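Tabla Grurarari de arce: la superficie que faltaba en el taller

Compartido 119 veces

Llevábamos tiempo buscando una tabla grande que sirviera para trabajar encima sin miedo y que además diera gusto dejar a la vista. La Grurarari llegó al catálogo de Clindero en octubre y desde entonces es la pieza por la que más nos escriben, y se entiende: es arce de verdad, en listones encolados de canto, cepillada por las dos caras y con ese tono claro que parece iluminar la mesa donde la pones.

El arce es una madera dura, de poro muy cerrado, y eso se nota en cuanto pasas la mano. No se astilla con facilidad, aguanta bien los golpes y se deja lijar hasta quedar casi como papel. También es una madera con carácter (¡menos mal!). Cada listón viene de una parte distinta del tronco, así que unos salen más cremosos, otros tiran a miel y de vez en cuando asoma un remolino oscuro en la veta. Hay clientes que nos piden la tabla «lo más lisa posible» y otros que quieren justo la que tenga más dibujo. Si tienes preferencia, escríbela en las notas del pedido y miramos lo que hay en el almacén antes de embalar.
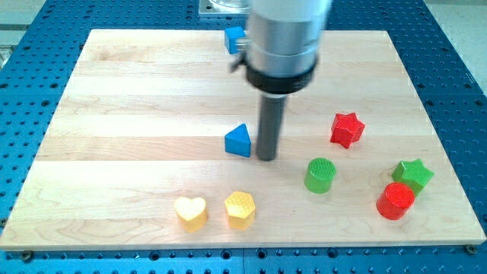
Marcos del acabado en aceite preguntaron varios lectores del boletín, y uno de ellos contó que lleva la suya solo con aceite de linaza, tres manos muy finas y un día entero de secado entre una y otra, que al principio le pareció poco brillo y que ahora no la cambiaría por un barniz. Añadía que la repasa cada primavera con un trapo y que las marcas de lápiz se le van con una pasada de lija fina.

Coincidimos bastante con él. La tabla se entrega en crudo, lijada a grano fino, para que cada cual elija. El aceite respeta el tacto y se repara por zonas, mientras que la cera da un punto más sedoso, aunque pide repaso más a menudo. Para quien vaya a trabajar con colas o pinturas, el aceite duro Brastton nos ha dado muy buen resultado: cierra bien la superficie y los pegotes secos saltan con una rasqueta de plástico.

Datos de la tabla

Material: arce macizo, listones encolados
Referencia: 367
Largo: 1.000 mm
Acabado: sin tratar, lijada por ambas caras
Cantos: ligeramente matados a mano

Sobre el montaje: se puede usar suelta, encima de cualquier mesa plana, o fijarla al banco con los herrajes Oakley, que se venden aparte. Si la atornillas, deja los agujeros del herraje un poco ovalados en el sentido del ancho, porque la madera maciza se mueve con las estaciones y agradece esa holgura. Apretar hasta el fondo no hace falta.

Para limpiarla basta un paño apenas húmedo y secar enseguida. Nada de dejarla de pie contra un radiador ni de guardarla en un garaje con goteras. Si un día la notas un poco curvada, dale la vuelta y espera, muchas veces vuelve sola a su sitio.

Preparamos los pedidos por la mañana y el envío suele tardar más de 10 días en temporada alta, porque lijamos los cantos a mano y no queremos correr. También cortamos a medida: mándanos el largo y el ancho que necesitas y te contestamos con precio.

10 comentarios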